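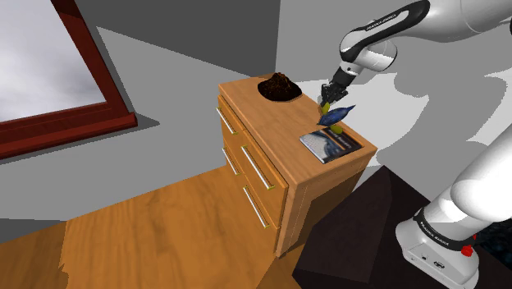

The Long Way Around a Shawl

The first thing Lieven Nijs does when you come through the door of his mill shop in Grudley is hand you a skein and go back to whatever he was doing. He doesn't ask what you knit or how long you've been at it. You stand there holding the yarn (mine was a heathery gray two-ply, a little sticky with lanolin) and after a minute or two you find you've pulled off your glove to feel it better, and then he comes back and the conversation starts.

I had driven over from Usmont with a half-finished shawl in my bag and a long list of questions, most of which I never got to ask. Lieven is a wonderful talker once he gets going, and what he wanted to talk about that morning was twist. Too much of it and a yarn goes wiry, he told me, and too little and your elbows are through the sweater by spring. He spins on a secondhand frame he calls the Lebrun, after the family who sold it to him, and he spent most of his first year learning where it liked to misbehave.

"I made a great deal of rope," he said. "Very expensive rope! My sister still ties up her tomatoes with it."

The yarn he is best known for now is Taneo, a wool and linen blend that he dyes in small pots in the back. There are 36 shades on the card, and he can tell you which plant or powder or lucky accident is behind every one of them. Each skein runs 457 yards, enough for a generous scarf or a pair of long socks with some left over for mending, and I'd say it suits anybody who likes a fabric with a bit of backbone. It feels crisp on the needles, almost stubborn, and I will admit I didn't take to it in the first few rows.

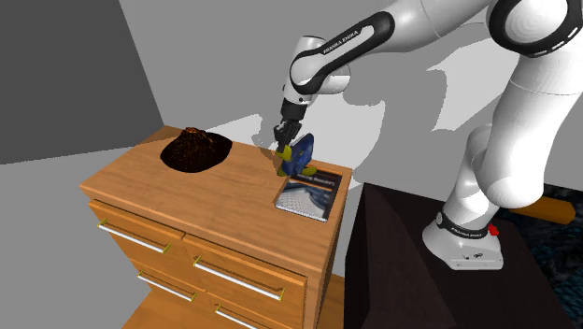
It was the washing that won me over. Lieven had told me to soak my swatch overnight and then leave it alone, and I am not good at leaving things alone, but I did as I was told. By the next afternoon the stitches had settled into each other and the whole square had a soft, heavy drape that I kept picking up and putting down again while I was supposed to be making supper. I ripped out the shawl that same evening and cast on again in a shade called Brick Lane, two needle sizes up.

He keeps a ledger by the register where customers write down what they plan to make. Some of them come back months later to add how it went, and I could have read it all day. One woman was on her third cardigan from the same pattern. Another entry said only "hat, too big, gave to Dad." The last line filled in when I visited was number 3182, a baby blanket, with a drawing of a duck beside it.

The shop is small and parking in Grudley is a nuisance, so I'd suggest going early and walking up from the river. In October Lieven opens the dye room for the afternoon and lets visitors put a skein of their own in the pot, which means old clothes and stained fingers for the better part of a week. I've already put my name down for it. The shawl is up to the border now, and I'm one skein short, so I'd have had to go back anyway.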